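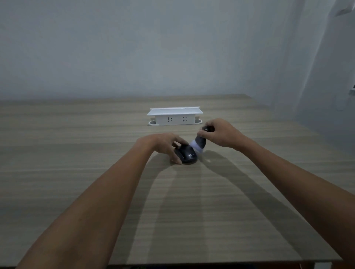
Wednesday evening was when Grelter finally gave in and read this section, and the word back was that two hours of fiddling with the old settings could have been skipped by doing the label sheet first. We have heard the same from other owners, so we moved the label sheet to the front of the guide. Please do take the hint!

Section 4: Setting up your Flenden label printer for the first time

Pour yourself something nice and give yourself a quiet half hour. The printer is friendly enough, but it likes things done in order, and it is much easier to go slowly now than to peel crooked labels off your jam jars later on.

1. Slide the lid latch toward you and lift the lid until it clicks.

2. Take out the foam strip and the paper tab. The tab is easy to miss – look under the roller, on the left.

3. Drop in the starter roll with the labels facing up. The starter roll holds 500 labels, so you have plenty to practice with.

4. Pull the first label through until it just peeks out of the slot, then close the lid with both hands.

Note: If the lid won't close, please don't lean on it. Open it again and check that the roll is sitting in both of its cradles.

5. Plug the power cord into the back of the printer first, and then into the outlet.
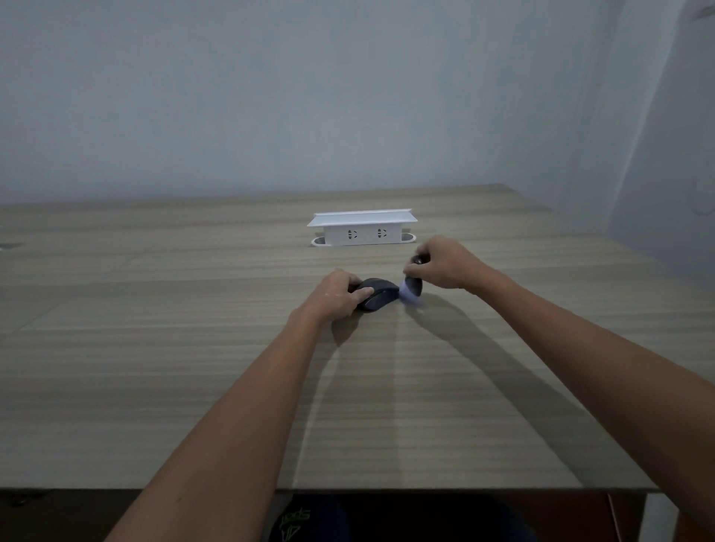
6. Hold down the feed button until the light turns green. The printer will push out one blank label and then a test label with a border and a row of numbers.

7. Check the border on the test label. If one side is thicker than the other, nudge the paper guide a tiny bit toward the thick side and print another.

Caution: The print head gets hot during long runs. Let the printer rest with the lid open before you touch anything inside.

Pairing with the Ollar app

8. Open the app, choose Add a Printer, and type in the setup code 2137. If you bought the wide model, your code is 2444 instead.

9. Wait for the chime. It can take a little while the first time, and the light will blink the whole way through – this is perfectly normal.

10. Pick your label size from the list. For Kikuchi rolls, choose Narrow, even if the box says Standard, and then print one label before you send a whole batch.

Note: The app remembers your last size, so remember to change it when you change rolls. If your words start running off the end of the label, this is the first place to look.

Once a label comes out the way you like it, tap Save as Favorite and give it a name you'll recognize in July when the garden is going full tilt. Cleaning the roller is covered in Section 5.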